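I take care of one robot arm on a kitchen counter cell in Flemport. A few people asked me how I keep it in good condition, so I will write it in short posts.

First, the gripper. I look at every fastener before I switch anything on. The bolt heads are silver and the housing is black, so a missing one is easy to notice. A loose one is not. For this you need the key in your hand.
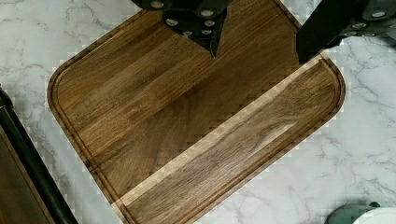 I tighten by hand only, with the short key. Last September I used the long one and damaged a thread — my own mistake, and the arm was out of work for 2 days while we waited for the part from Benjelloun.

Next, the reference point. We use the cutting board for it. I bring the tip down slowly over the wood and compare the height with the number in my notebook. If the difference is more than 2 mm, I do the homing again.

Please do not do this over the bare marble! Wood forgives a small error in height. Marble does not, and a new fingertip costs money.

Then the cables. They must have a free loop at the joint. If the loop is too tight, the arm pulls on the connector each time it turns. If it is too long, it catches on cups and handles.
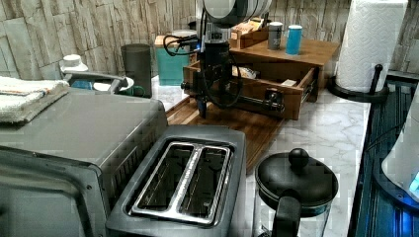 I move the arm through its full range at the lowest speed and I watch only the cables, nothing else. It is boring work, but I found two worn places in this way.

I wipe the joints with a dry cloth. No spray close to the connectors, please. Crumbs are the bigger problem in a kitchen, they go everywhere.

Today the counter in our Purkiven log shows 743 cycles from the last grease. I will grease again this month, a little before the plan.

Somebody asked which grease. I use the one written in the manual of the arm. My colleagues in Flivby tried a cheaper one and had to clean all 6 joints after it.

Tomorrow I will write about the spare fingertips and how I store them.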